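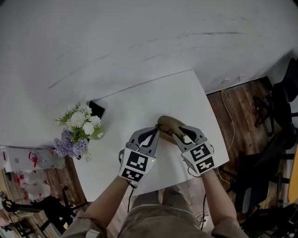

Two grippers, four square markers on show, one soft brown thing in the middle.

Ardalan Hassanpour
Mar 23, 2020

Thread on how I spent two weeks looking for a perception bug that lived in a logging function. Mute me now if you have a nice Monday going.

Background for anyone who wandered in: I write the tracking side at Bosness. Hand-held grippers, square markers on the gripper bodies, a head camera looking down at both. My code is called Nikzad. Its whole job is to say where each gripper is and how it's tilted, for every frame, without lying.

It lies a little. All pose estimators lie a little. A flat square marker seen nearly head-on has two tilts that fit the corners almost equally well, and the solver picks one with the confidence of a man giving directions in a city he has never visited.

So you get a gripper that sits perfectly still in real life and nods yes-no-yes-no in the plot. We call this "the pigeon."

The pigeon I can deal with. Two markers on one rigid body, angled or stacked, solved together as a single set of corners, and the wrong tilt mostly stops fitting. I did that in version 3 and was unbearable at lunch for a week.

Then we started on soft things. Pinch it from the left, pinch it from the right, squeeze, turn, let go. Suddenly the distance between the two sets of fingers came out smaller than the distance the finger encoders would allow. By the numbers, the grippers were inside each other.

First theory: bad intrinsics. It is always my first theory. I recalibrated the head camera. The grippers were now inside each other with a lower reprojection error.

Second theory: the measured offset from marker to fingertip was off. I went and got the calipers. The offset was fine. I measured it again because I didn't want it to be fine.

Third theory, which I am not proud of: the object. I spent most of an afternoon writing a compliance model for something with roughly the mechanical properties of a dinner roll. It has springs in it. It is still on a branch. Please don't look at the branch.

What I should have done on day one was plot the error against speed. Hands still, error tiny. Hands moving toward each other, error grows. Hands moving apart, error grows the other way. If you do this for a living you are already yelling at your phone.

Timestamps. Of course it was timestamps.

The left and right streams come in separately. Each one gets stamped, and the merge step lines them up by stamp. The right stream was landing 43 ms late, every session, as steady as a metronome. Move your hand at a normal human pace and that's enough to put a fingertip somewhere it has never been.
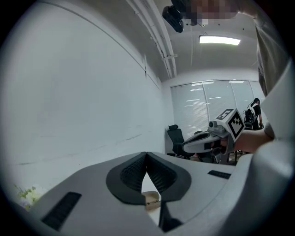

Why only the right one, though? Both grippers run the same code. I checked the hash on both, twice, in case one of them had been feeling creative.

Same code, different config. The right one had a debug flag left on that wrote a thumbnail to disk before stamping the frame. Before! The stamp said when the thumbnail was finished, and the frame had been sitting there the whole time with its coat on.

I ran git blame. The flag went in last July. The commit message is "temp." The author is me.

The fix is one line moved up four lines. The stamp now happens the moment the frame arrives, and then whatever wants to write thumbnails can write thumbnails until the sun burns out.

More usefully, I added a check I should have had from the start. When both grippers are closed on the same rigid thing, their relative motion should be zero. So shake a stick for a few seconds, cross-correlate the two speed curves, and read the lag off the peak. If it's more than one frame, Nikzad refuses to merge and prints something rude.

It has to be a stick, by the way. I tried it with a soft object and the squish soaks up exactly the signal you want. The lag estimate wandered all over the place and I nearly "fixed" it again.

Reran the merge on one old recording, 1,545 frames. With the lag taken out, the fingers stay out of each other from start to finish. The pigeon shows up twice, both times when a sleeve covers one of the markers, and I've decided to let him have those.

Can old sessions be rescued? Mostly yes. The offset is constant, so subtract it and rerun. There are around 500 in the archive and the script is going through them in date order, which means the worst ones are first and the log is depressing.

The planning folks upstairs (Gulolska, if you've used it) have been feeding on this data for months. Their planner had learned to close the right hand a bit late. They had a whole slide on it. "Emergent asymmetric grasp timing." I had to walk up there and tell them it was a thumbnail.

They took it well. They have asked me to walk up there less.

Several people asked about hardware triggering. Yes, I know. One pulse, both cameras, no argument. It's on the list for when we move to the Nallodbridge building, together with a door that closes.

To whoever asked whether I deleted the compliance model: no. It has springs in it. I worked hard on those springs.

Stick-shake check goes in the tools folder tonight, readme tomorrow if the archive script behaves. The tolerance is a command-line argument. Please leave it alone.

© 2020 Ardalan Hassanpour · Contact · Back to top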